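2022年7月28日 储物罐试摆与称量，笔记

上午先把昨天剩下的罐子洗完。木盖没有下水，用拧干的布擦过，盖面朝下晾在架子上。上次有人把盖子和罐身一起泡在水槽里，晾了两天还是有潮味，那一批现在放在架子最下层，暂时不用。玻璃罐身倒扣沥水，到十点多内壁摸着已经没有水气，又用干布走了一遍罐口。罐口内侧那一圈最容易留水，布要裹在手指上转着擦，光伸进去抹一下擦不到。

Skondness 那边要的是一套能直接上台面的干货罐，木盖，玻璃罐身，里面装深色的东西，从侧面看得见余量。Gervásio Sampaio 的意思是先不管标签，把大小、间距和摆放高度定下来。标签纸的样品在抽屉里，胶太强，撕下来会留印，已经写信给 Rustutari 问有没有低粘的，没有回。

称量

用的是小台秤，先放空罐去皮，再装料。标称容量1000毫升的罐，装到肩线，净重500克，轻轻墩两下以后料面会下去一截，没有再补。补满的话盖子压下去会碰到料，拿起来的时候带出碎屑，台面要重新擦。以后统一装到肩线，墩完不补。

空罐带盖称出来差别比想的大，最轻和最重的差26克，主要差在盖子上。木头本来就有轻重，不算问题，但是去皮一定要一罐一去，不能拿第一只的数套后面的。Zakhar 上周就是这么套的，他那张表我已经划掉，原表夹在本子后面，不要再引用。

秤的水平泡有点偏，左前脚垫了一张折过的纸。纸不要拿走。下次谁去五金店顺便带一个调节脚回来，旧的螺纹滑了。

盖子

盖子的木纹深浅不一，放在一起看得出来。按深浅分了两堆，浅的一堆先用。密封圈是白色硅胶的，有几只装反了，唇边朝上，盖的时候发涩，压不到底。检查方法：手指沿圈走一周，斜面应当朝罐内。已经装反的拆下来重装，圈上不要抹油，抹过油的会沾灰，过几天颜色就发黄。

有一只盖子边上有小裂，顺着木纹走，指甲能卡进去。单独放在窗台的盒子里，写了“裂”字，不发给 Skondness。

合盖的手感也记一下。直着往下压，空气排不出去，会往回顶。先斜着搭一边，再压另一边，顺得多。开盖相反，先抬一侧，不要直接往上拔，拔出来那一下容易把料带翻。这一条要写进给客户的说明里，一句话就够，不必配图。

台面

桌子换到了浅色木面那张，原来的白台面反光太重，玻璃罐放上去看不清里面。木面和盖子颜色接近，罐身里的深色倒是跳出来了，从坐着的高度看也清楚。缺点是桌面会吃印子，罐底要是没擦干就会留一圈水痕，所以罐底单独擦，擦完先放在布上等一会儿再上桌。

后半边放了一张黑色的矮长台，原打算做成两层，后排的罐放高一层，前排放桌面。试下来后排够得着，但是伸手要越过前排，袖子容易碰到盖子。今天先只摆前排，矮台空着，位置不动，等 Gervásio 看过再决定拆不拆。Clinmont 的目录里有更窄的一种，价格没问。

摆放试了几种：

一、靠拢摆。省地方，但是手指伸不进两罐之间，要拿中间那只得先挪旁边的。放弃。

二、错开摆，一前一后。看着活一些，拿起来也方便，可是放回去的时候谁都放不到原来的位置，第二个人一动就乱了。放弃。

三、横着一排，中间留空。两手可以同时从两边进，各拿各的，互相不碍。放回去也容易对齐，以盖子的边为准。暂定这种。
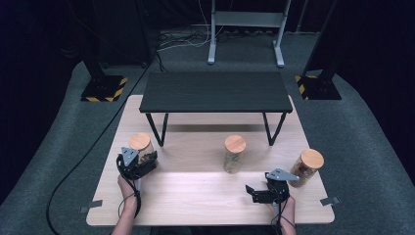 取放记录

按第三种摆法做取放，顺序是左、中、右，拿起、转半圈、放回。转半圈是为了看罐身背面有没有没擦掉的指印，也顺便看料有没有挂壁。从下部拿住罐身比捏盖子稳，盖子只是压着的，不能当提手用。Zakhar 习惯捏盖子，跟他说过，回头再提醒一次。

放下时听声音。木面上放得轻是闷的一声，放得重会响，料也会跟着往一边斜，料面斜了以后从侧面看余量就不准。斜了的轻轻晃平，不要敲罐。

指印比想的多，玻璃下半截最明显。擦的时候用干的超细纤维布，酒精不要碰盖子，会发白。

待办

问 Pasichnyk 硅胶圈能不能单买，最少起订多少。对方报过一个货号，是194，我没核对是不是这个尺寸，先拿样再说。

浅色盖子不够的话，从深色那一堆里挑接近的，不要混放以后再挑。

标签低粘样品八月第一周还没有消息，就改用挂牌，绳子套在罐颈上。挂牌会不会妨碍合盖，要另外试。

罐底加不加毛毡垫，两种意见。加了不留水痕，也不响，但是在木面上推不动，要抬起来才能挪。我倾向于不加，Gervásio 倾向于加。各做一只，放一星期看毛毡脏成什么样。

秤收回柜子之前先把纸垫夹在说明书里，柜子钥匙还挂在老地方。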